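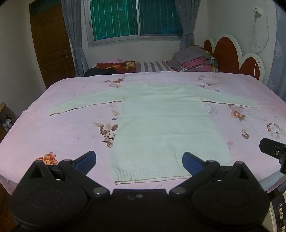 Can a protest change a place even when it loses the argument it was called for?
Often it can. The people who took part come away with new friends, new habits and a much clearer idea of how decisions get made, and those things can outlast the defeat.

The ferry at Murkovon is a good place to start. For most of the last century it carried people over the water to Gukel, which has the market, the hospital and the only secondary school for miles. When the regional authority announced that the crossing would close, it gave 36 days' notice, pinned to a board beside the ticket window. By that evening there were people sitting on the slipway. Within a week they had a kitchen, a lending library in a fish crate and a rota for sleeping in the waiting room!

The ferry closed anyway. If you had stopped the clock there, you would have put Murkovon down as a failure and moved on, and plenty of studies of protest do exactly that. They look at the demand, they look at the result, and they tick a box. What I love about the newer work on movements is its patience. It goes back to the same town years later and asks who is running the school board, who is talking to whom, and where the words on the council agenda came from.

In Murkovon the answers are wonderful. The occupation lasted 29 nights, and somewhere in the middle of it (people disagree about when, and will argue the point happily over a long lunch) the talk on the slipway moved on from the boat. Why had the notice been so short? Who had seen the accounts? Why were the meetings held in Gukel, at an hour when the last crossing home had already gone? These were dull questions, on paper, and they drew bigger crowds than the singing did.

A petition went round with 1,859 names on it, a startling number for a town that size. It asked for the authority's budget meetings to be held on both sides of the water, and for the papers to be handed out beforehand. That was granted the following April, with very little fuss. Residents still turn up. I sat through one of these meetings, all three hours of it, and heard a retired net-maker take apart a drainage estimate line by line while the officials scribbled notes. I could have cheered.

Dantas, further down the coast, makes a useful comparison. It had its own march over its own bus route, bigger and louder than anything in Murkovon, and it won within days. The route was saved and everyone went home, quite rightly delighted. Yet the networks seem to have melted away just as fast. When the library's hours were cut two years later, the first public meeting drew roughly 121 people and the second hardly any.

It would be daft to conclude that losing is good for you. Length probably matters more. Nearly a month of shared cooking and bad sleep gives strangers time to find out what they agree about, and an afternoon's march mostly doesn't. Place matters too. The slipway was somewhere everybody passed, including those who thought the whole thing was a nuisance, and some of the sharpest questions came from them.

Then there is Muris, which had no protest at all. It is inland, it never used the ferry, and it borrowed the Murkovon petition almost word for word to ask for open meetings of its own. Someone's cousin had brought a copy home. I find that thrilling, and it is very hard to measure. A form of words drifts forty minutes up a valley and turns up in another town's rule book, with no march to mark its arrival.

The old waiting room at Murkovon is still standing, by the way. The rota is still on the wall, in four colours of ink, and the kettle works.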